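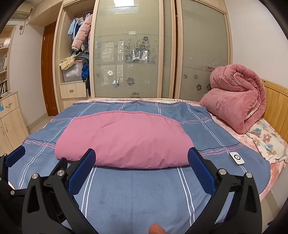

Slide 1. Title, then straight to the question: why do bedroom humidity readings disagree with the hallway meter?

Slide 2. Relative humidity depends on temperature. Same water in the air, colder room, higher reading. Say this slowly. Half the complaints we received at Drotosow came down to comparing percentages between rooms kept at different temperatures. Use dew point for any comparison between rooms.

Slide 3. Sources at night. Breathing and skin loss from two sleepers, door closed, window closed. Cooking and showers matter more over a full day but mostly reach the bedroom as a short spike. The overnight curve is a slow climb that flattens when leakage matches the source.

Slide 4. Where the water goes. Bedding, clothes and carpet take up moisture from the air and give it back later. This is why the curve after airing rebounds -- the air was replaced, the textiles were not. Point at the second bump on the Stavano plot. Do not read out the axis labels.
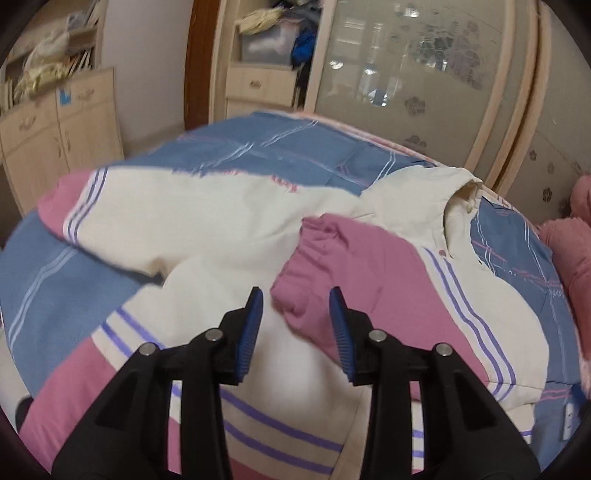
Gebhard Zwahlen objected at the March run-through that the rebound could be sensor lag. Fair point. Response: lag delays the whole curve and rounds off its corners, but it does not produce a second rise. We moved the sensor to an unfurnished room of the same size and the bump went away. Backup slide has both traces.

Slide 5. Airing. Compare one long opening with two short ones, morning and evening. At 18 degrees indoors the short openings removed nearly as much water and cooled the walls less. Stress wall temperature, as mold follows the surface and the room average tells you little about a cold corner.

Slide 6. Placement. Keep the meter off outside walls and away from the radiator. Leave it 20 minutes before the first reading. The Tresovon unit needs longer if it has come in from a cold car.

Slide 7. Limits. Few homes, one heating season, no basement rooms. Gertraud Hofstetter has the raw logs; requests go to her.

Questions. If time is short, skip slide 6 and leave the dew point table up.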